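Pumcombe Teaching Lab: bench and glassware check
Date: March 9, 2023
Checked by: Thilini Wickramasinghe
Form: Lonidine general bench sheet, revised July

Comments are mine. The form only wants ticks, and I don't trust a sheet that is all ticks. 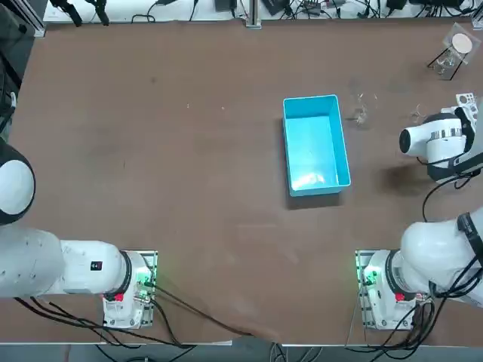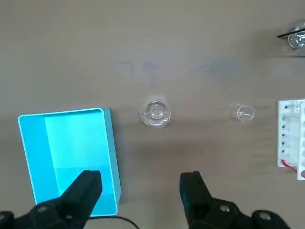
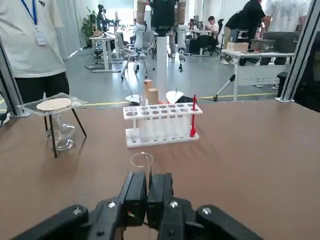
Anoma Kodikara read the draft and replied that I was being hard on a bench that has never hurt anyone, and that a blue bin is a blue bin whether or not it carries a label. She may be right about the first part. I'd still like to know what the bin is for. If broken glass goes in it one week and clean glass the next, somebody will put a hand in without looking.

1. Bin open and within reach: YES. Use written down anywhere: NO. Asked twice.

2. Bench top clean: NOT PASSED. Faint bluish smudges near the glassware. I am told it's an old stain. It may be, but then wipe it and show me.

3. Small glassware set back from the edge: PASS, for today. Beakers wander.

4. Test tubes upright in rack: PASS. Contents marked: does not apply, the form says, if the tubes are clean. The form doesn't say who decides that.

5. Tripod and glass plate: QUERY. A flask under a glass plate is fine until someone brings a burner. Is the plate rated for heat? The Nistalis order, 299 on the invoice, calls it "plate, general". That tells me nothing.

6. Cardboard boxes behind the rack: REMOVE. I wrote this last July as well. Card does not belong on a wet bench.

7. Filter paper stored flat and dry: QUERY. The spare stock has a drawer. Is it used?

8. Cables clear of the walkway: check again at floor level before signing.

Result: held over. Items 2, 5 and 6 to be put right before the next class.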